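Prosolska Small Parts Sorting Notes

README for the parts bench collection
Maintained by Sølve Boström
Last revised 22 May 2024

Welcome! This folder holds everything we have written down on keeping small rubber parts in order: the size list, the bin labels, the count sheets and a growing pile of notes on what works. O-rings get most of the space. They are tiny, they are all black, and I love them more than is reasonable.

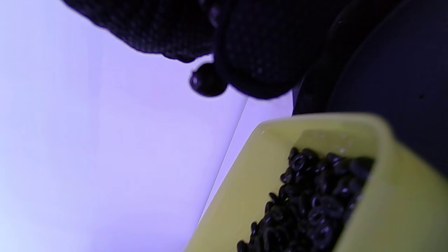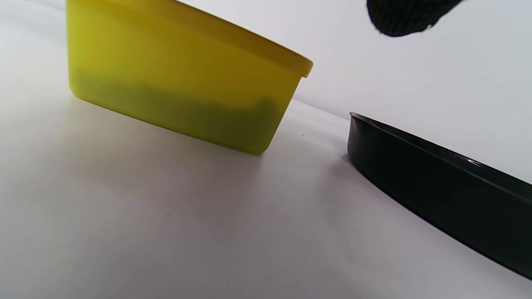

O-rings are where most people start, and they are a great place to start, because every habit you pick up with them carries over to washers, grommets and clips. The first habit is to keep one size in one container from the moment the bag is opened. The second is to pick a container that tells you something with the lid on. A translucent yellow box like the one in the second picture is perfect for this – the dark mass at the bottom shows right through the wall, so a glance along the shelf gives you a fair idea of what needs topping up. You won't be able to read a size that way, so the label still matters (more on labels below). The third habit is a pale, smooth work surface. Black rubber on a white top is easy on the eyes, and a ring that rolls off on its own doesn't stay lost for long.

What's in the folder

sizes.csv – the master list, 142 rows, one for each ring size we keep. Columns are inner diameter, cross section, material, hardness, bin number and notes.
labels.txt – the text for every bin label, ready to print.
counts/ – one count sheet per shelf, redone every October.
retired.csv – 39 sizes we no longer stock, kept so that old repair tickets still make sense.
handling.txt – the longer version of the handling notes below.

How the bins are numbered

Each bin has a shelf letter and a number, so C14 is the fourteenth place on shelf C. Numbers go up with inner diameter. If two sizes share an inner diameter, the thinner cross section comes first. When a new size arrives we do not renumber the shelf. It gets the next free number at the end and a line in the notes column. Yes, this makes the far end of shelf B a bit of a jumble, and I have made my peace with it.

Labels

Put the label on the short end of the box, never on the lid. Lids wander! We once had two lids swapped for most of a season, and the Cerkeo pump kits went out with rings one size too small. Write the inner diameter first and the cross section second, both in millimeters, then the material. "12 x 2 NBR" is plenty. If a box holds rings from more than one supplier bag, add both batch codes on the back of the label.

Handling

Rings that are going into storage should be clean and fully dry.
Gloves are welcome. Pick a pair with some grip at the fingertips and a snug fit, and try a few rings before you commit to a whole bag.
No tweezers with sharp points. A nick you can barely see is still a leak.
Tip rings into the box gently and leave some room under the lid. Packed rings take a set, and then they are no fun to install.
Keep boxes away from the window and the heater.
Anything that has been on the floor goes in the cleaning tray first.

Counting

Up to 500 rings, count by hand in tens. Above that, weigh them: put 3 separate tens on the scale, take the average, and work from there. Write down the weight as well as the result, so the next person can check your math. Small cross sections are the tricky ones, and if the three readings don't agree, go back to hand counting. It's oddly relaxing with the radio on.

Known gaps

The Xenos sizes are listed by the maker's own part number and still need measured diameters.
Shelf D has boxes with handwritten labels that don't match labels.txt.
The Vusetti valve rings come in two hardnesses, and the older count sheets lump them together.
Material is blank for a handful of rows near the bottom of sizes.csv. If you know, please fill it in!

Changes and corrections

Edit the CSV directly and put your initials in the notes column. For a new size, add the row, print the label, then put the box on the shelf, in that order. Questions go to Sølve at the parts bench, usually mornings.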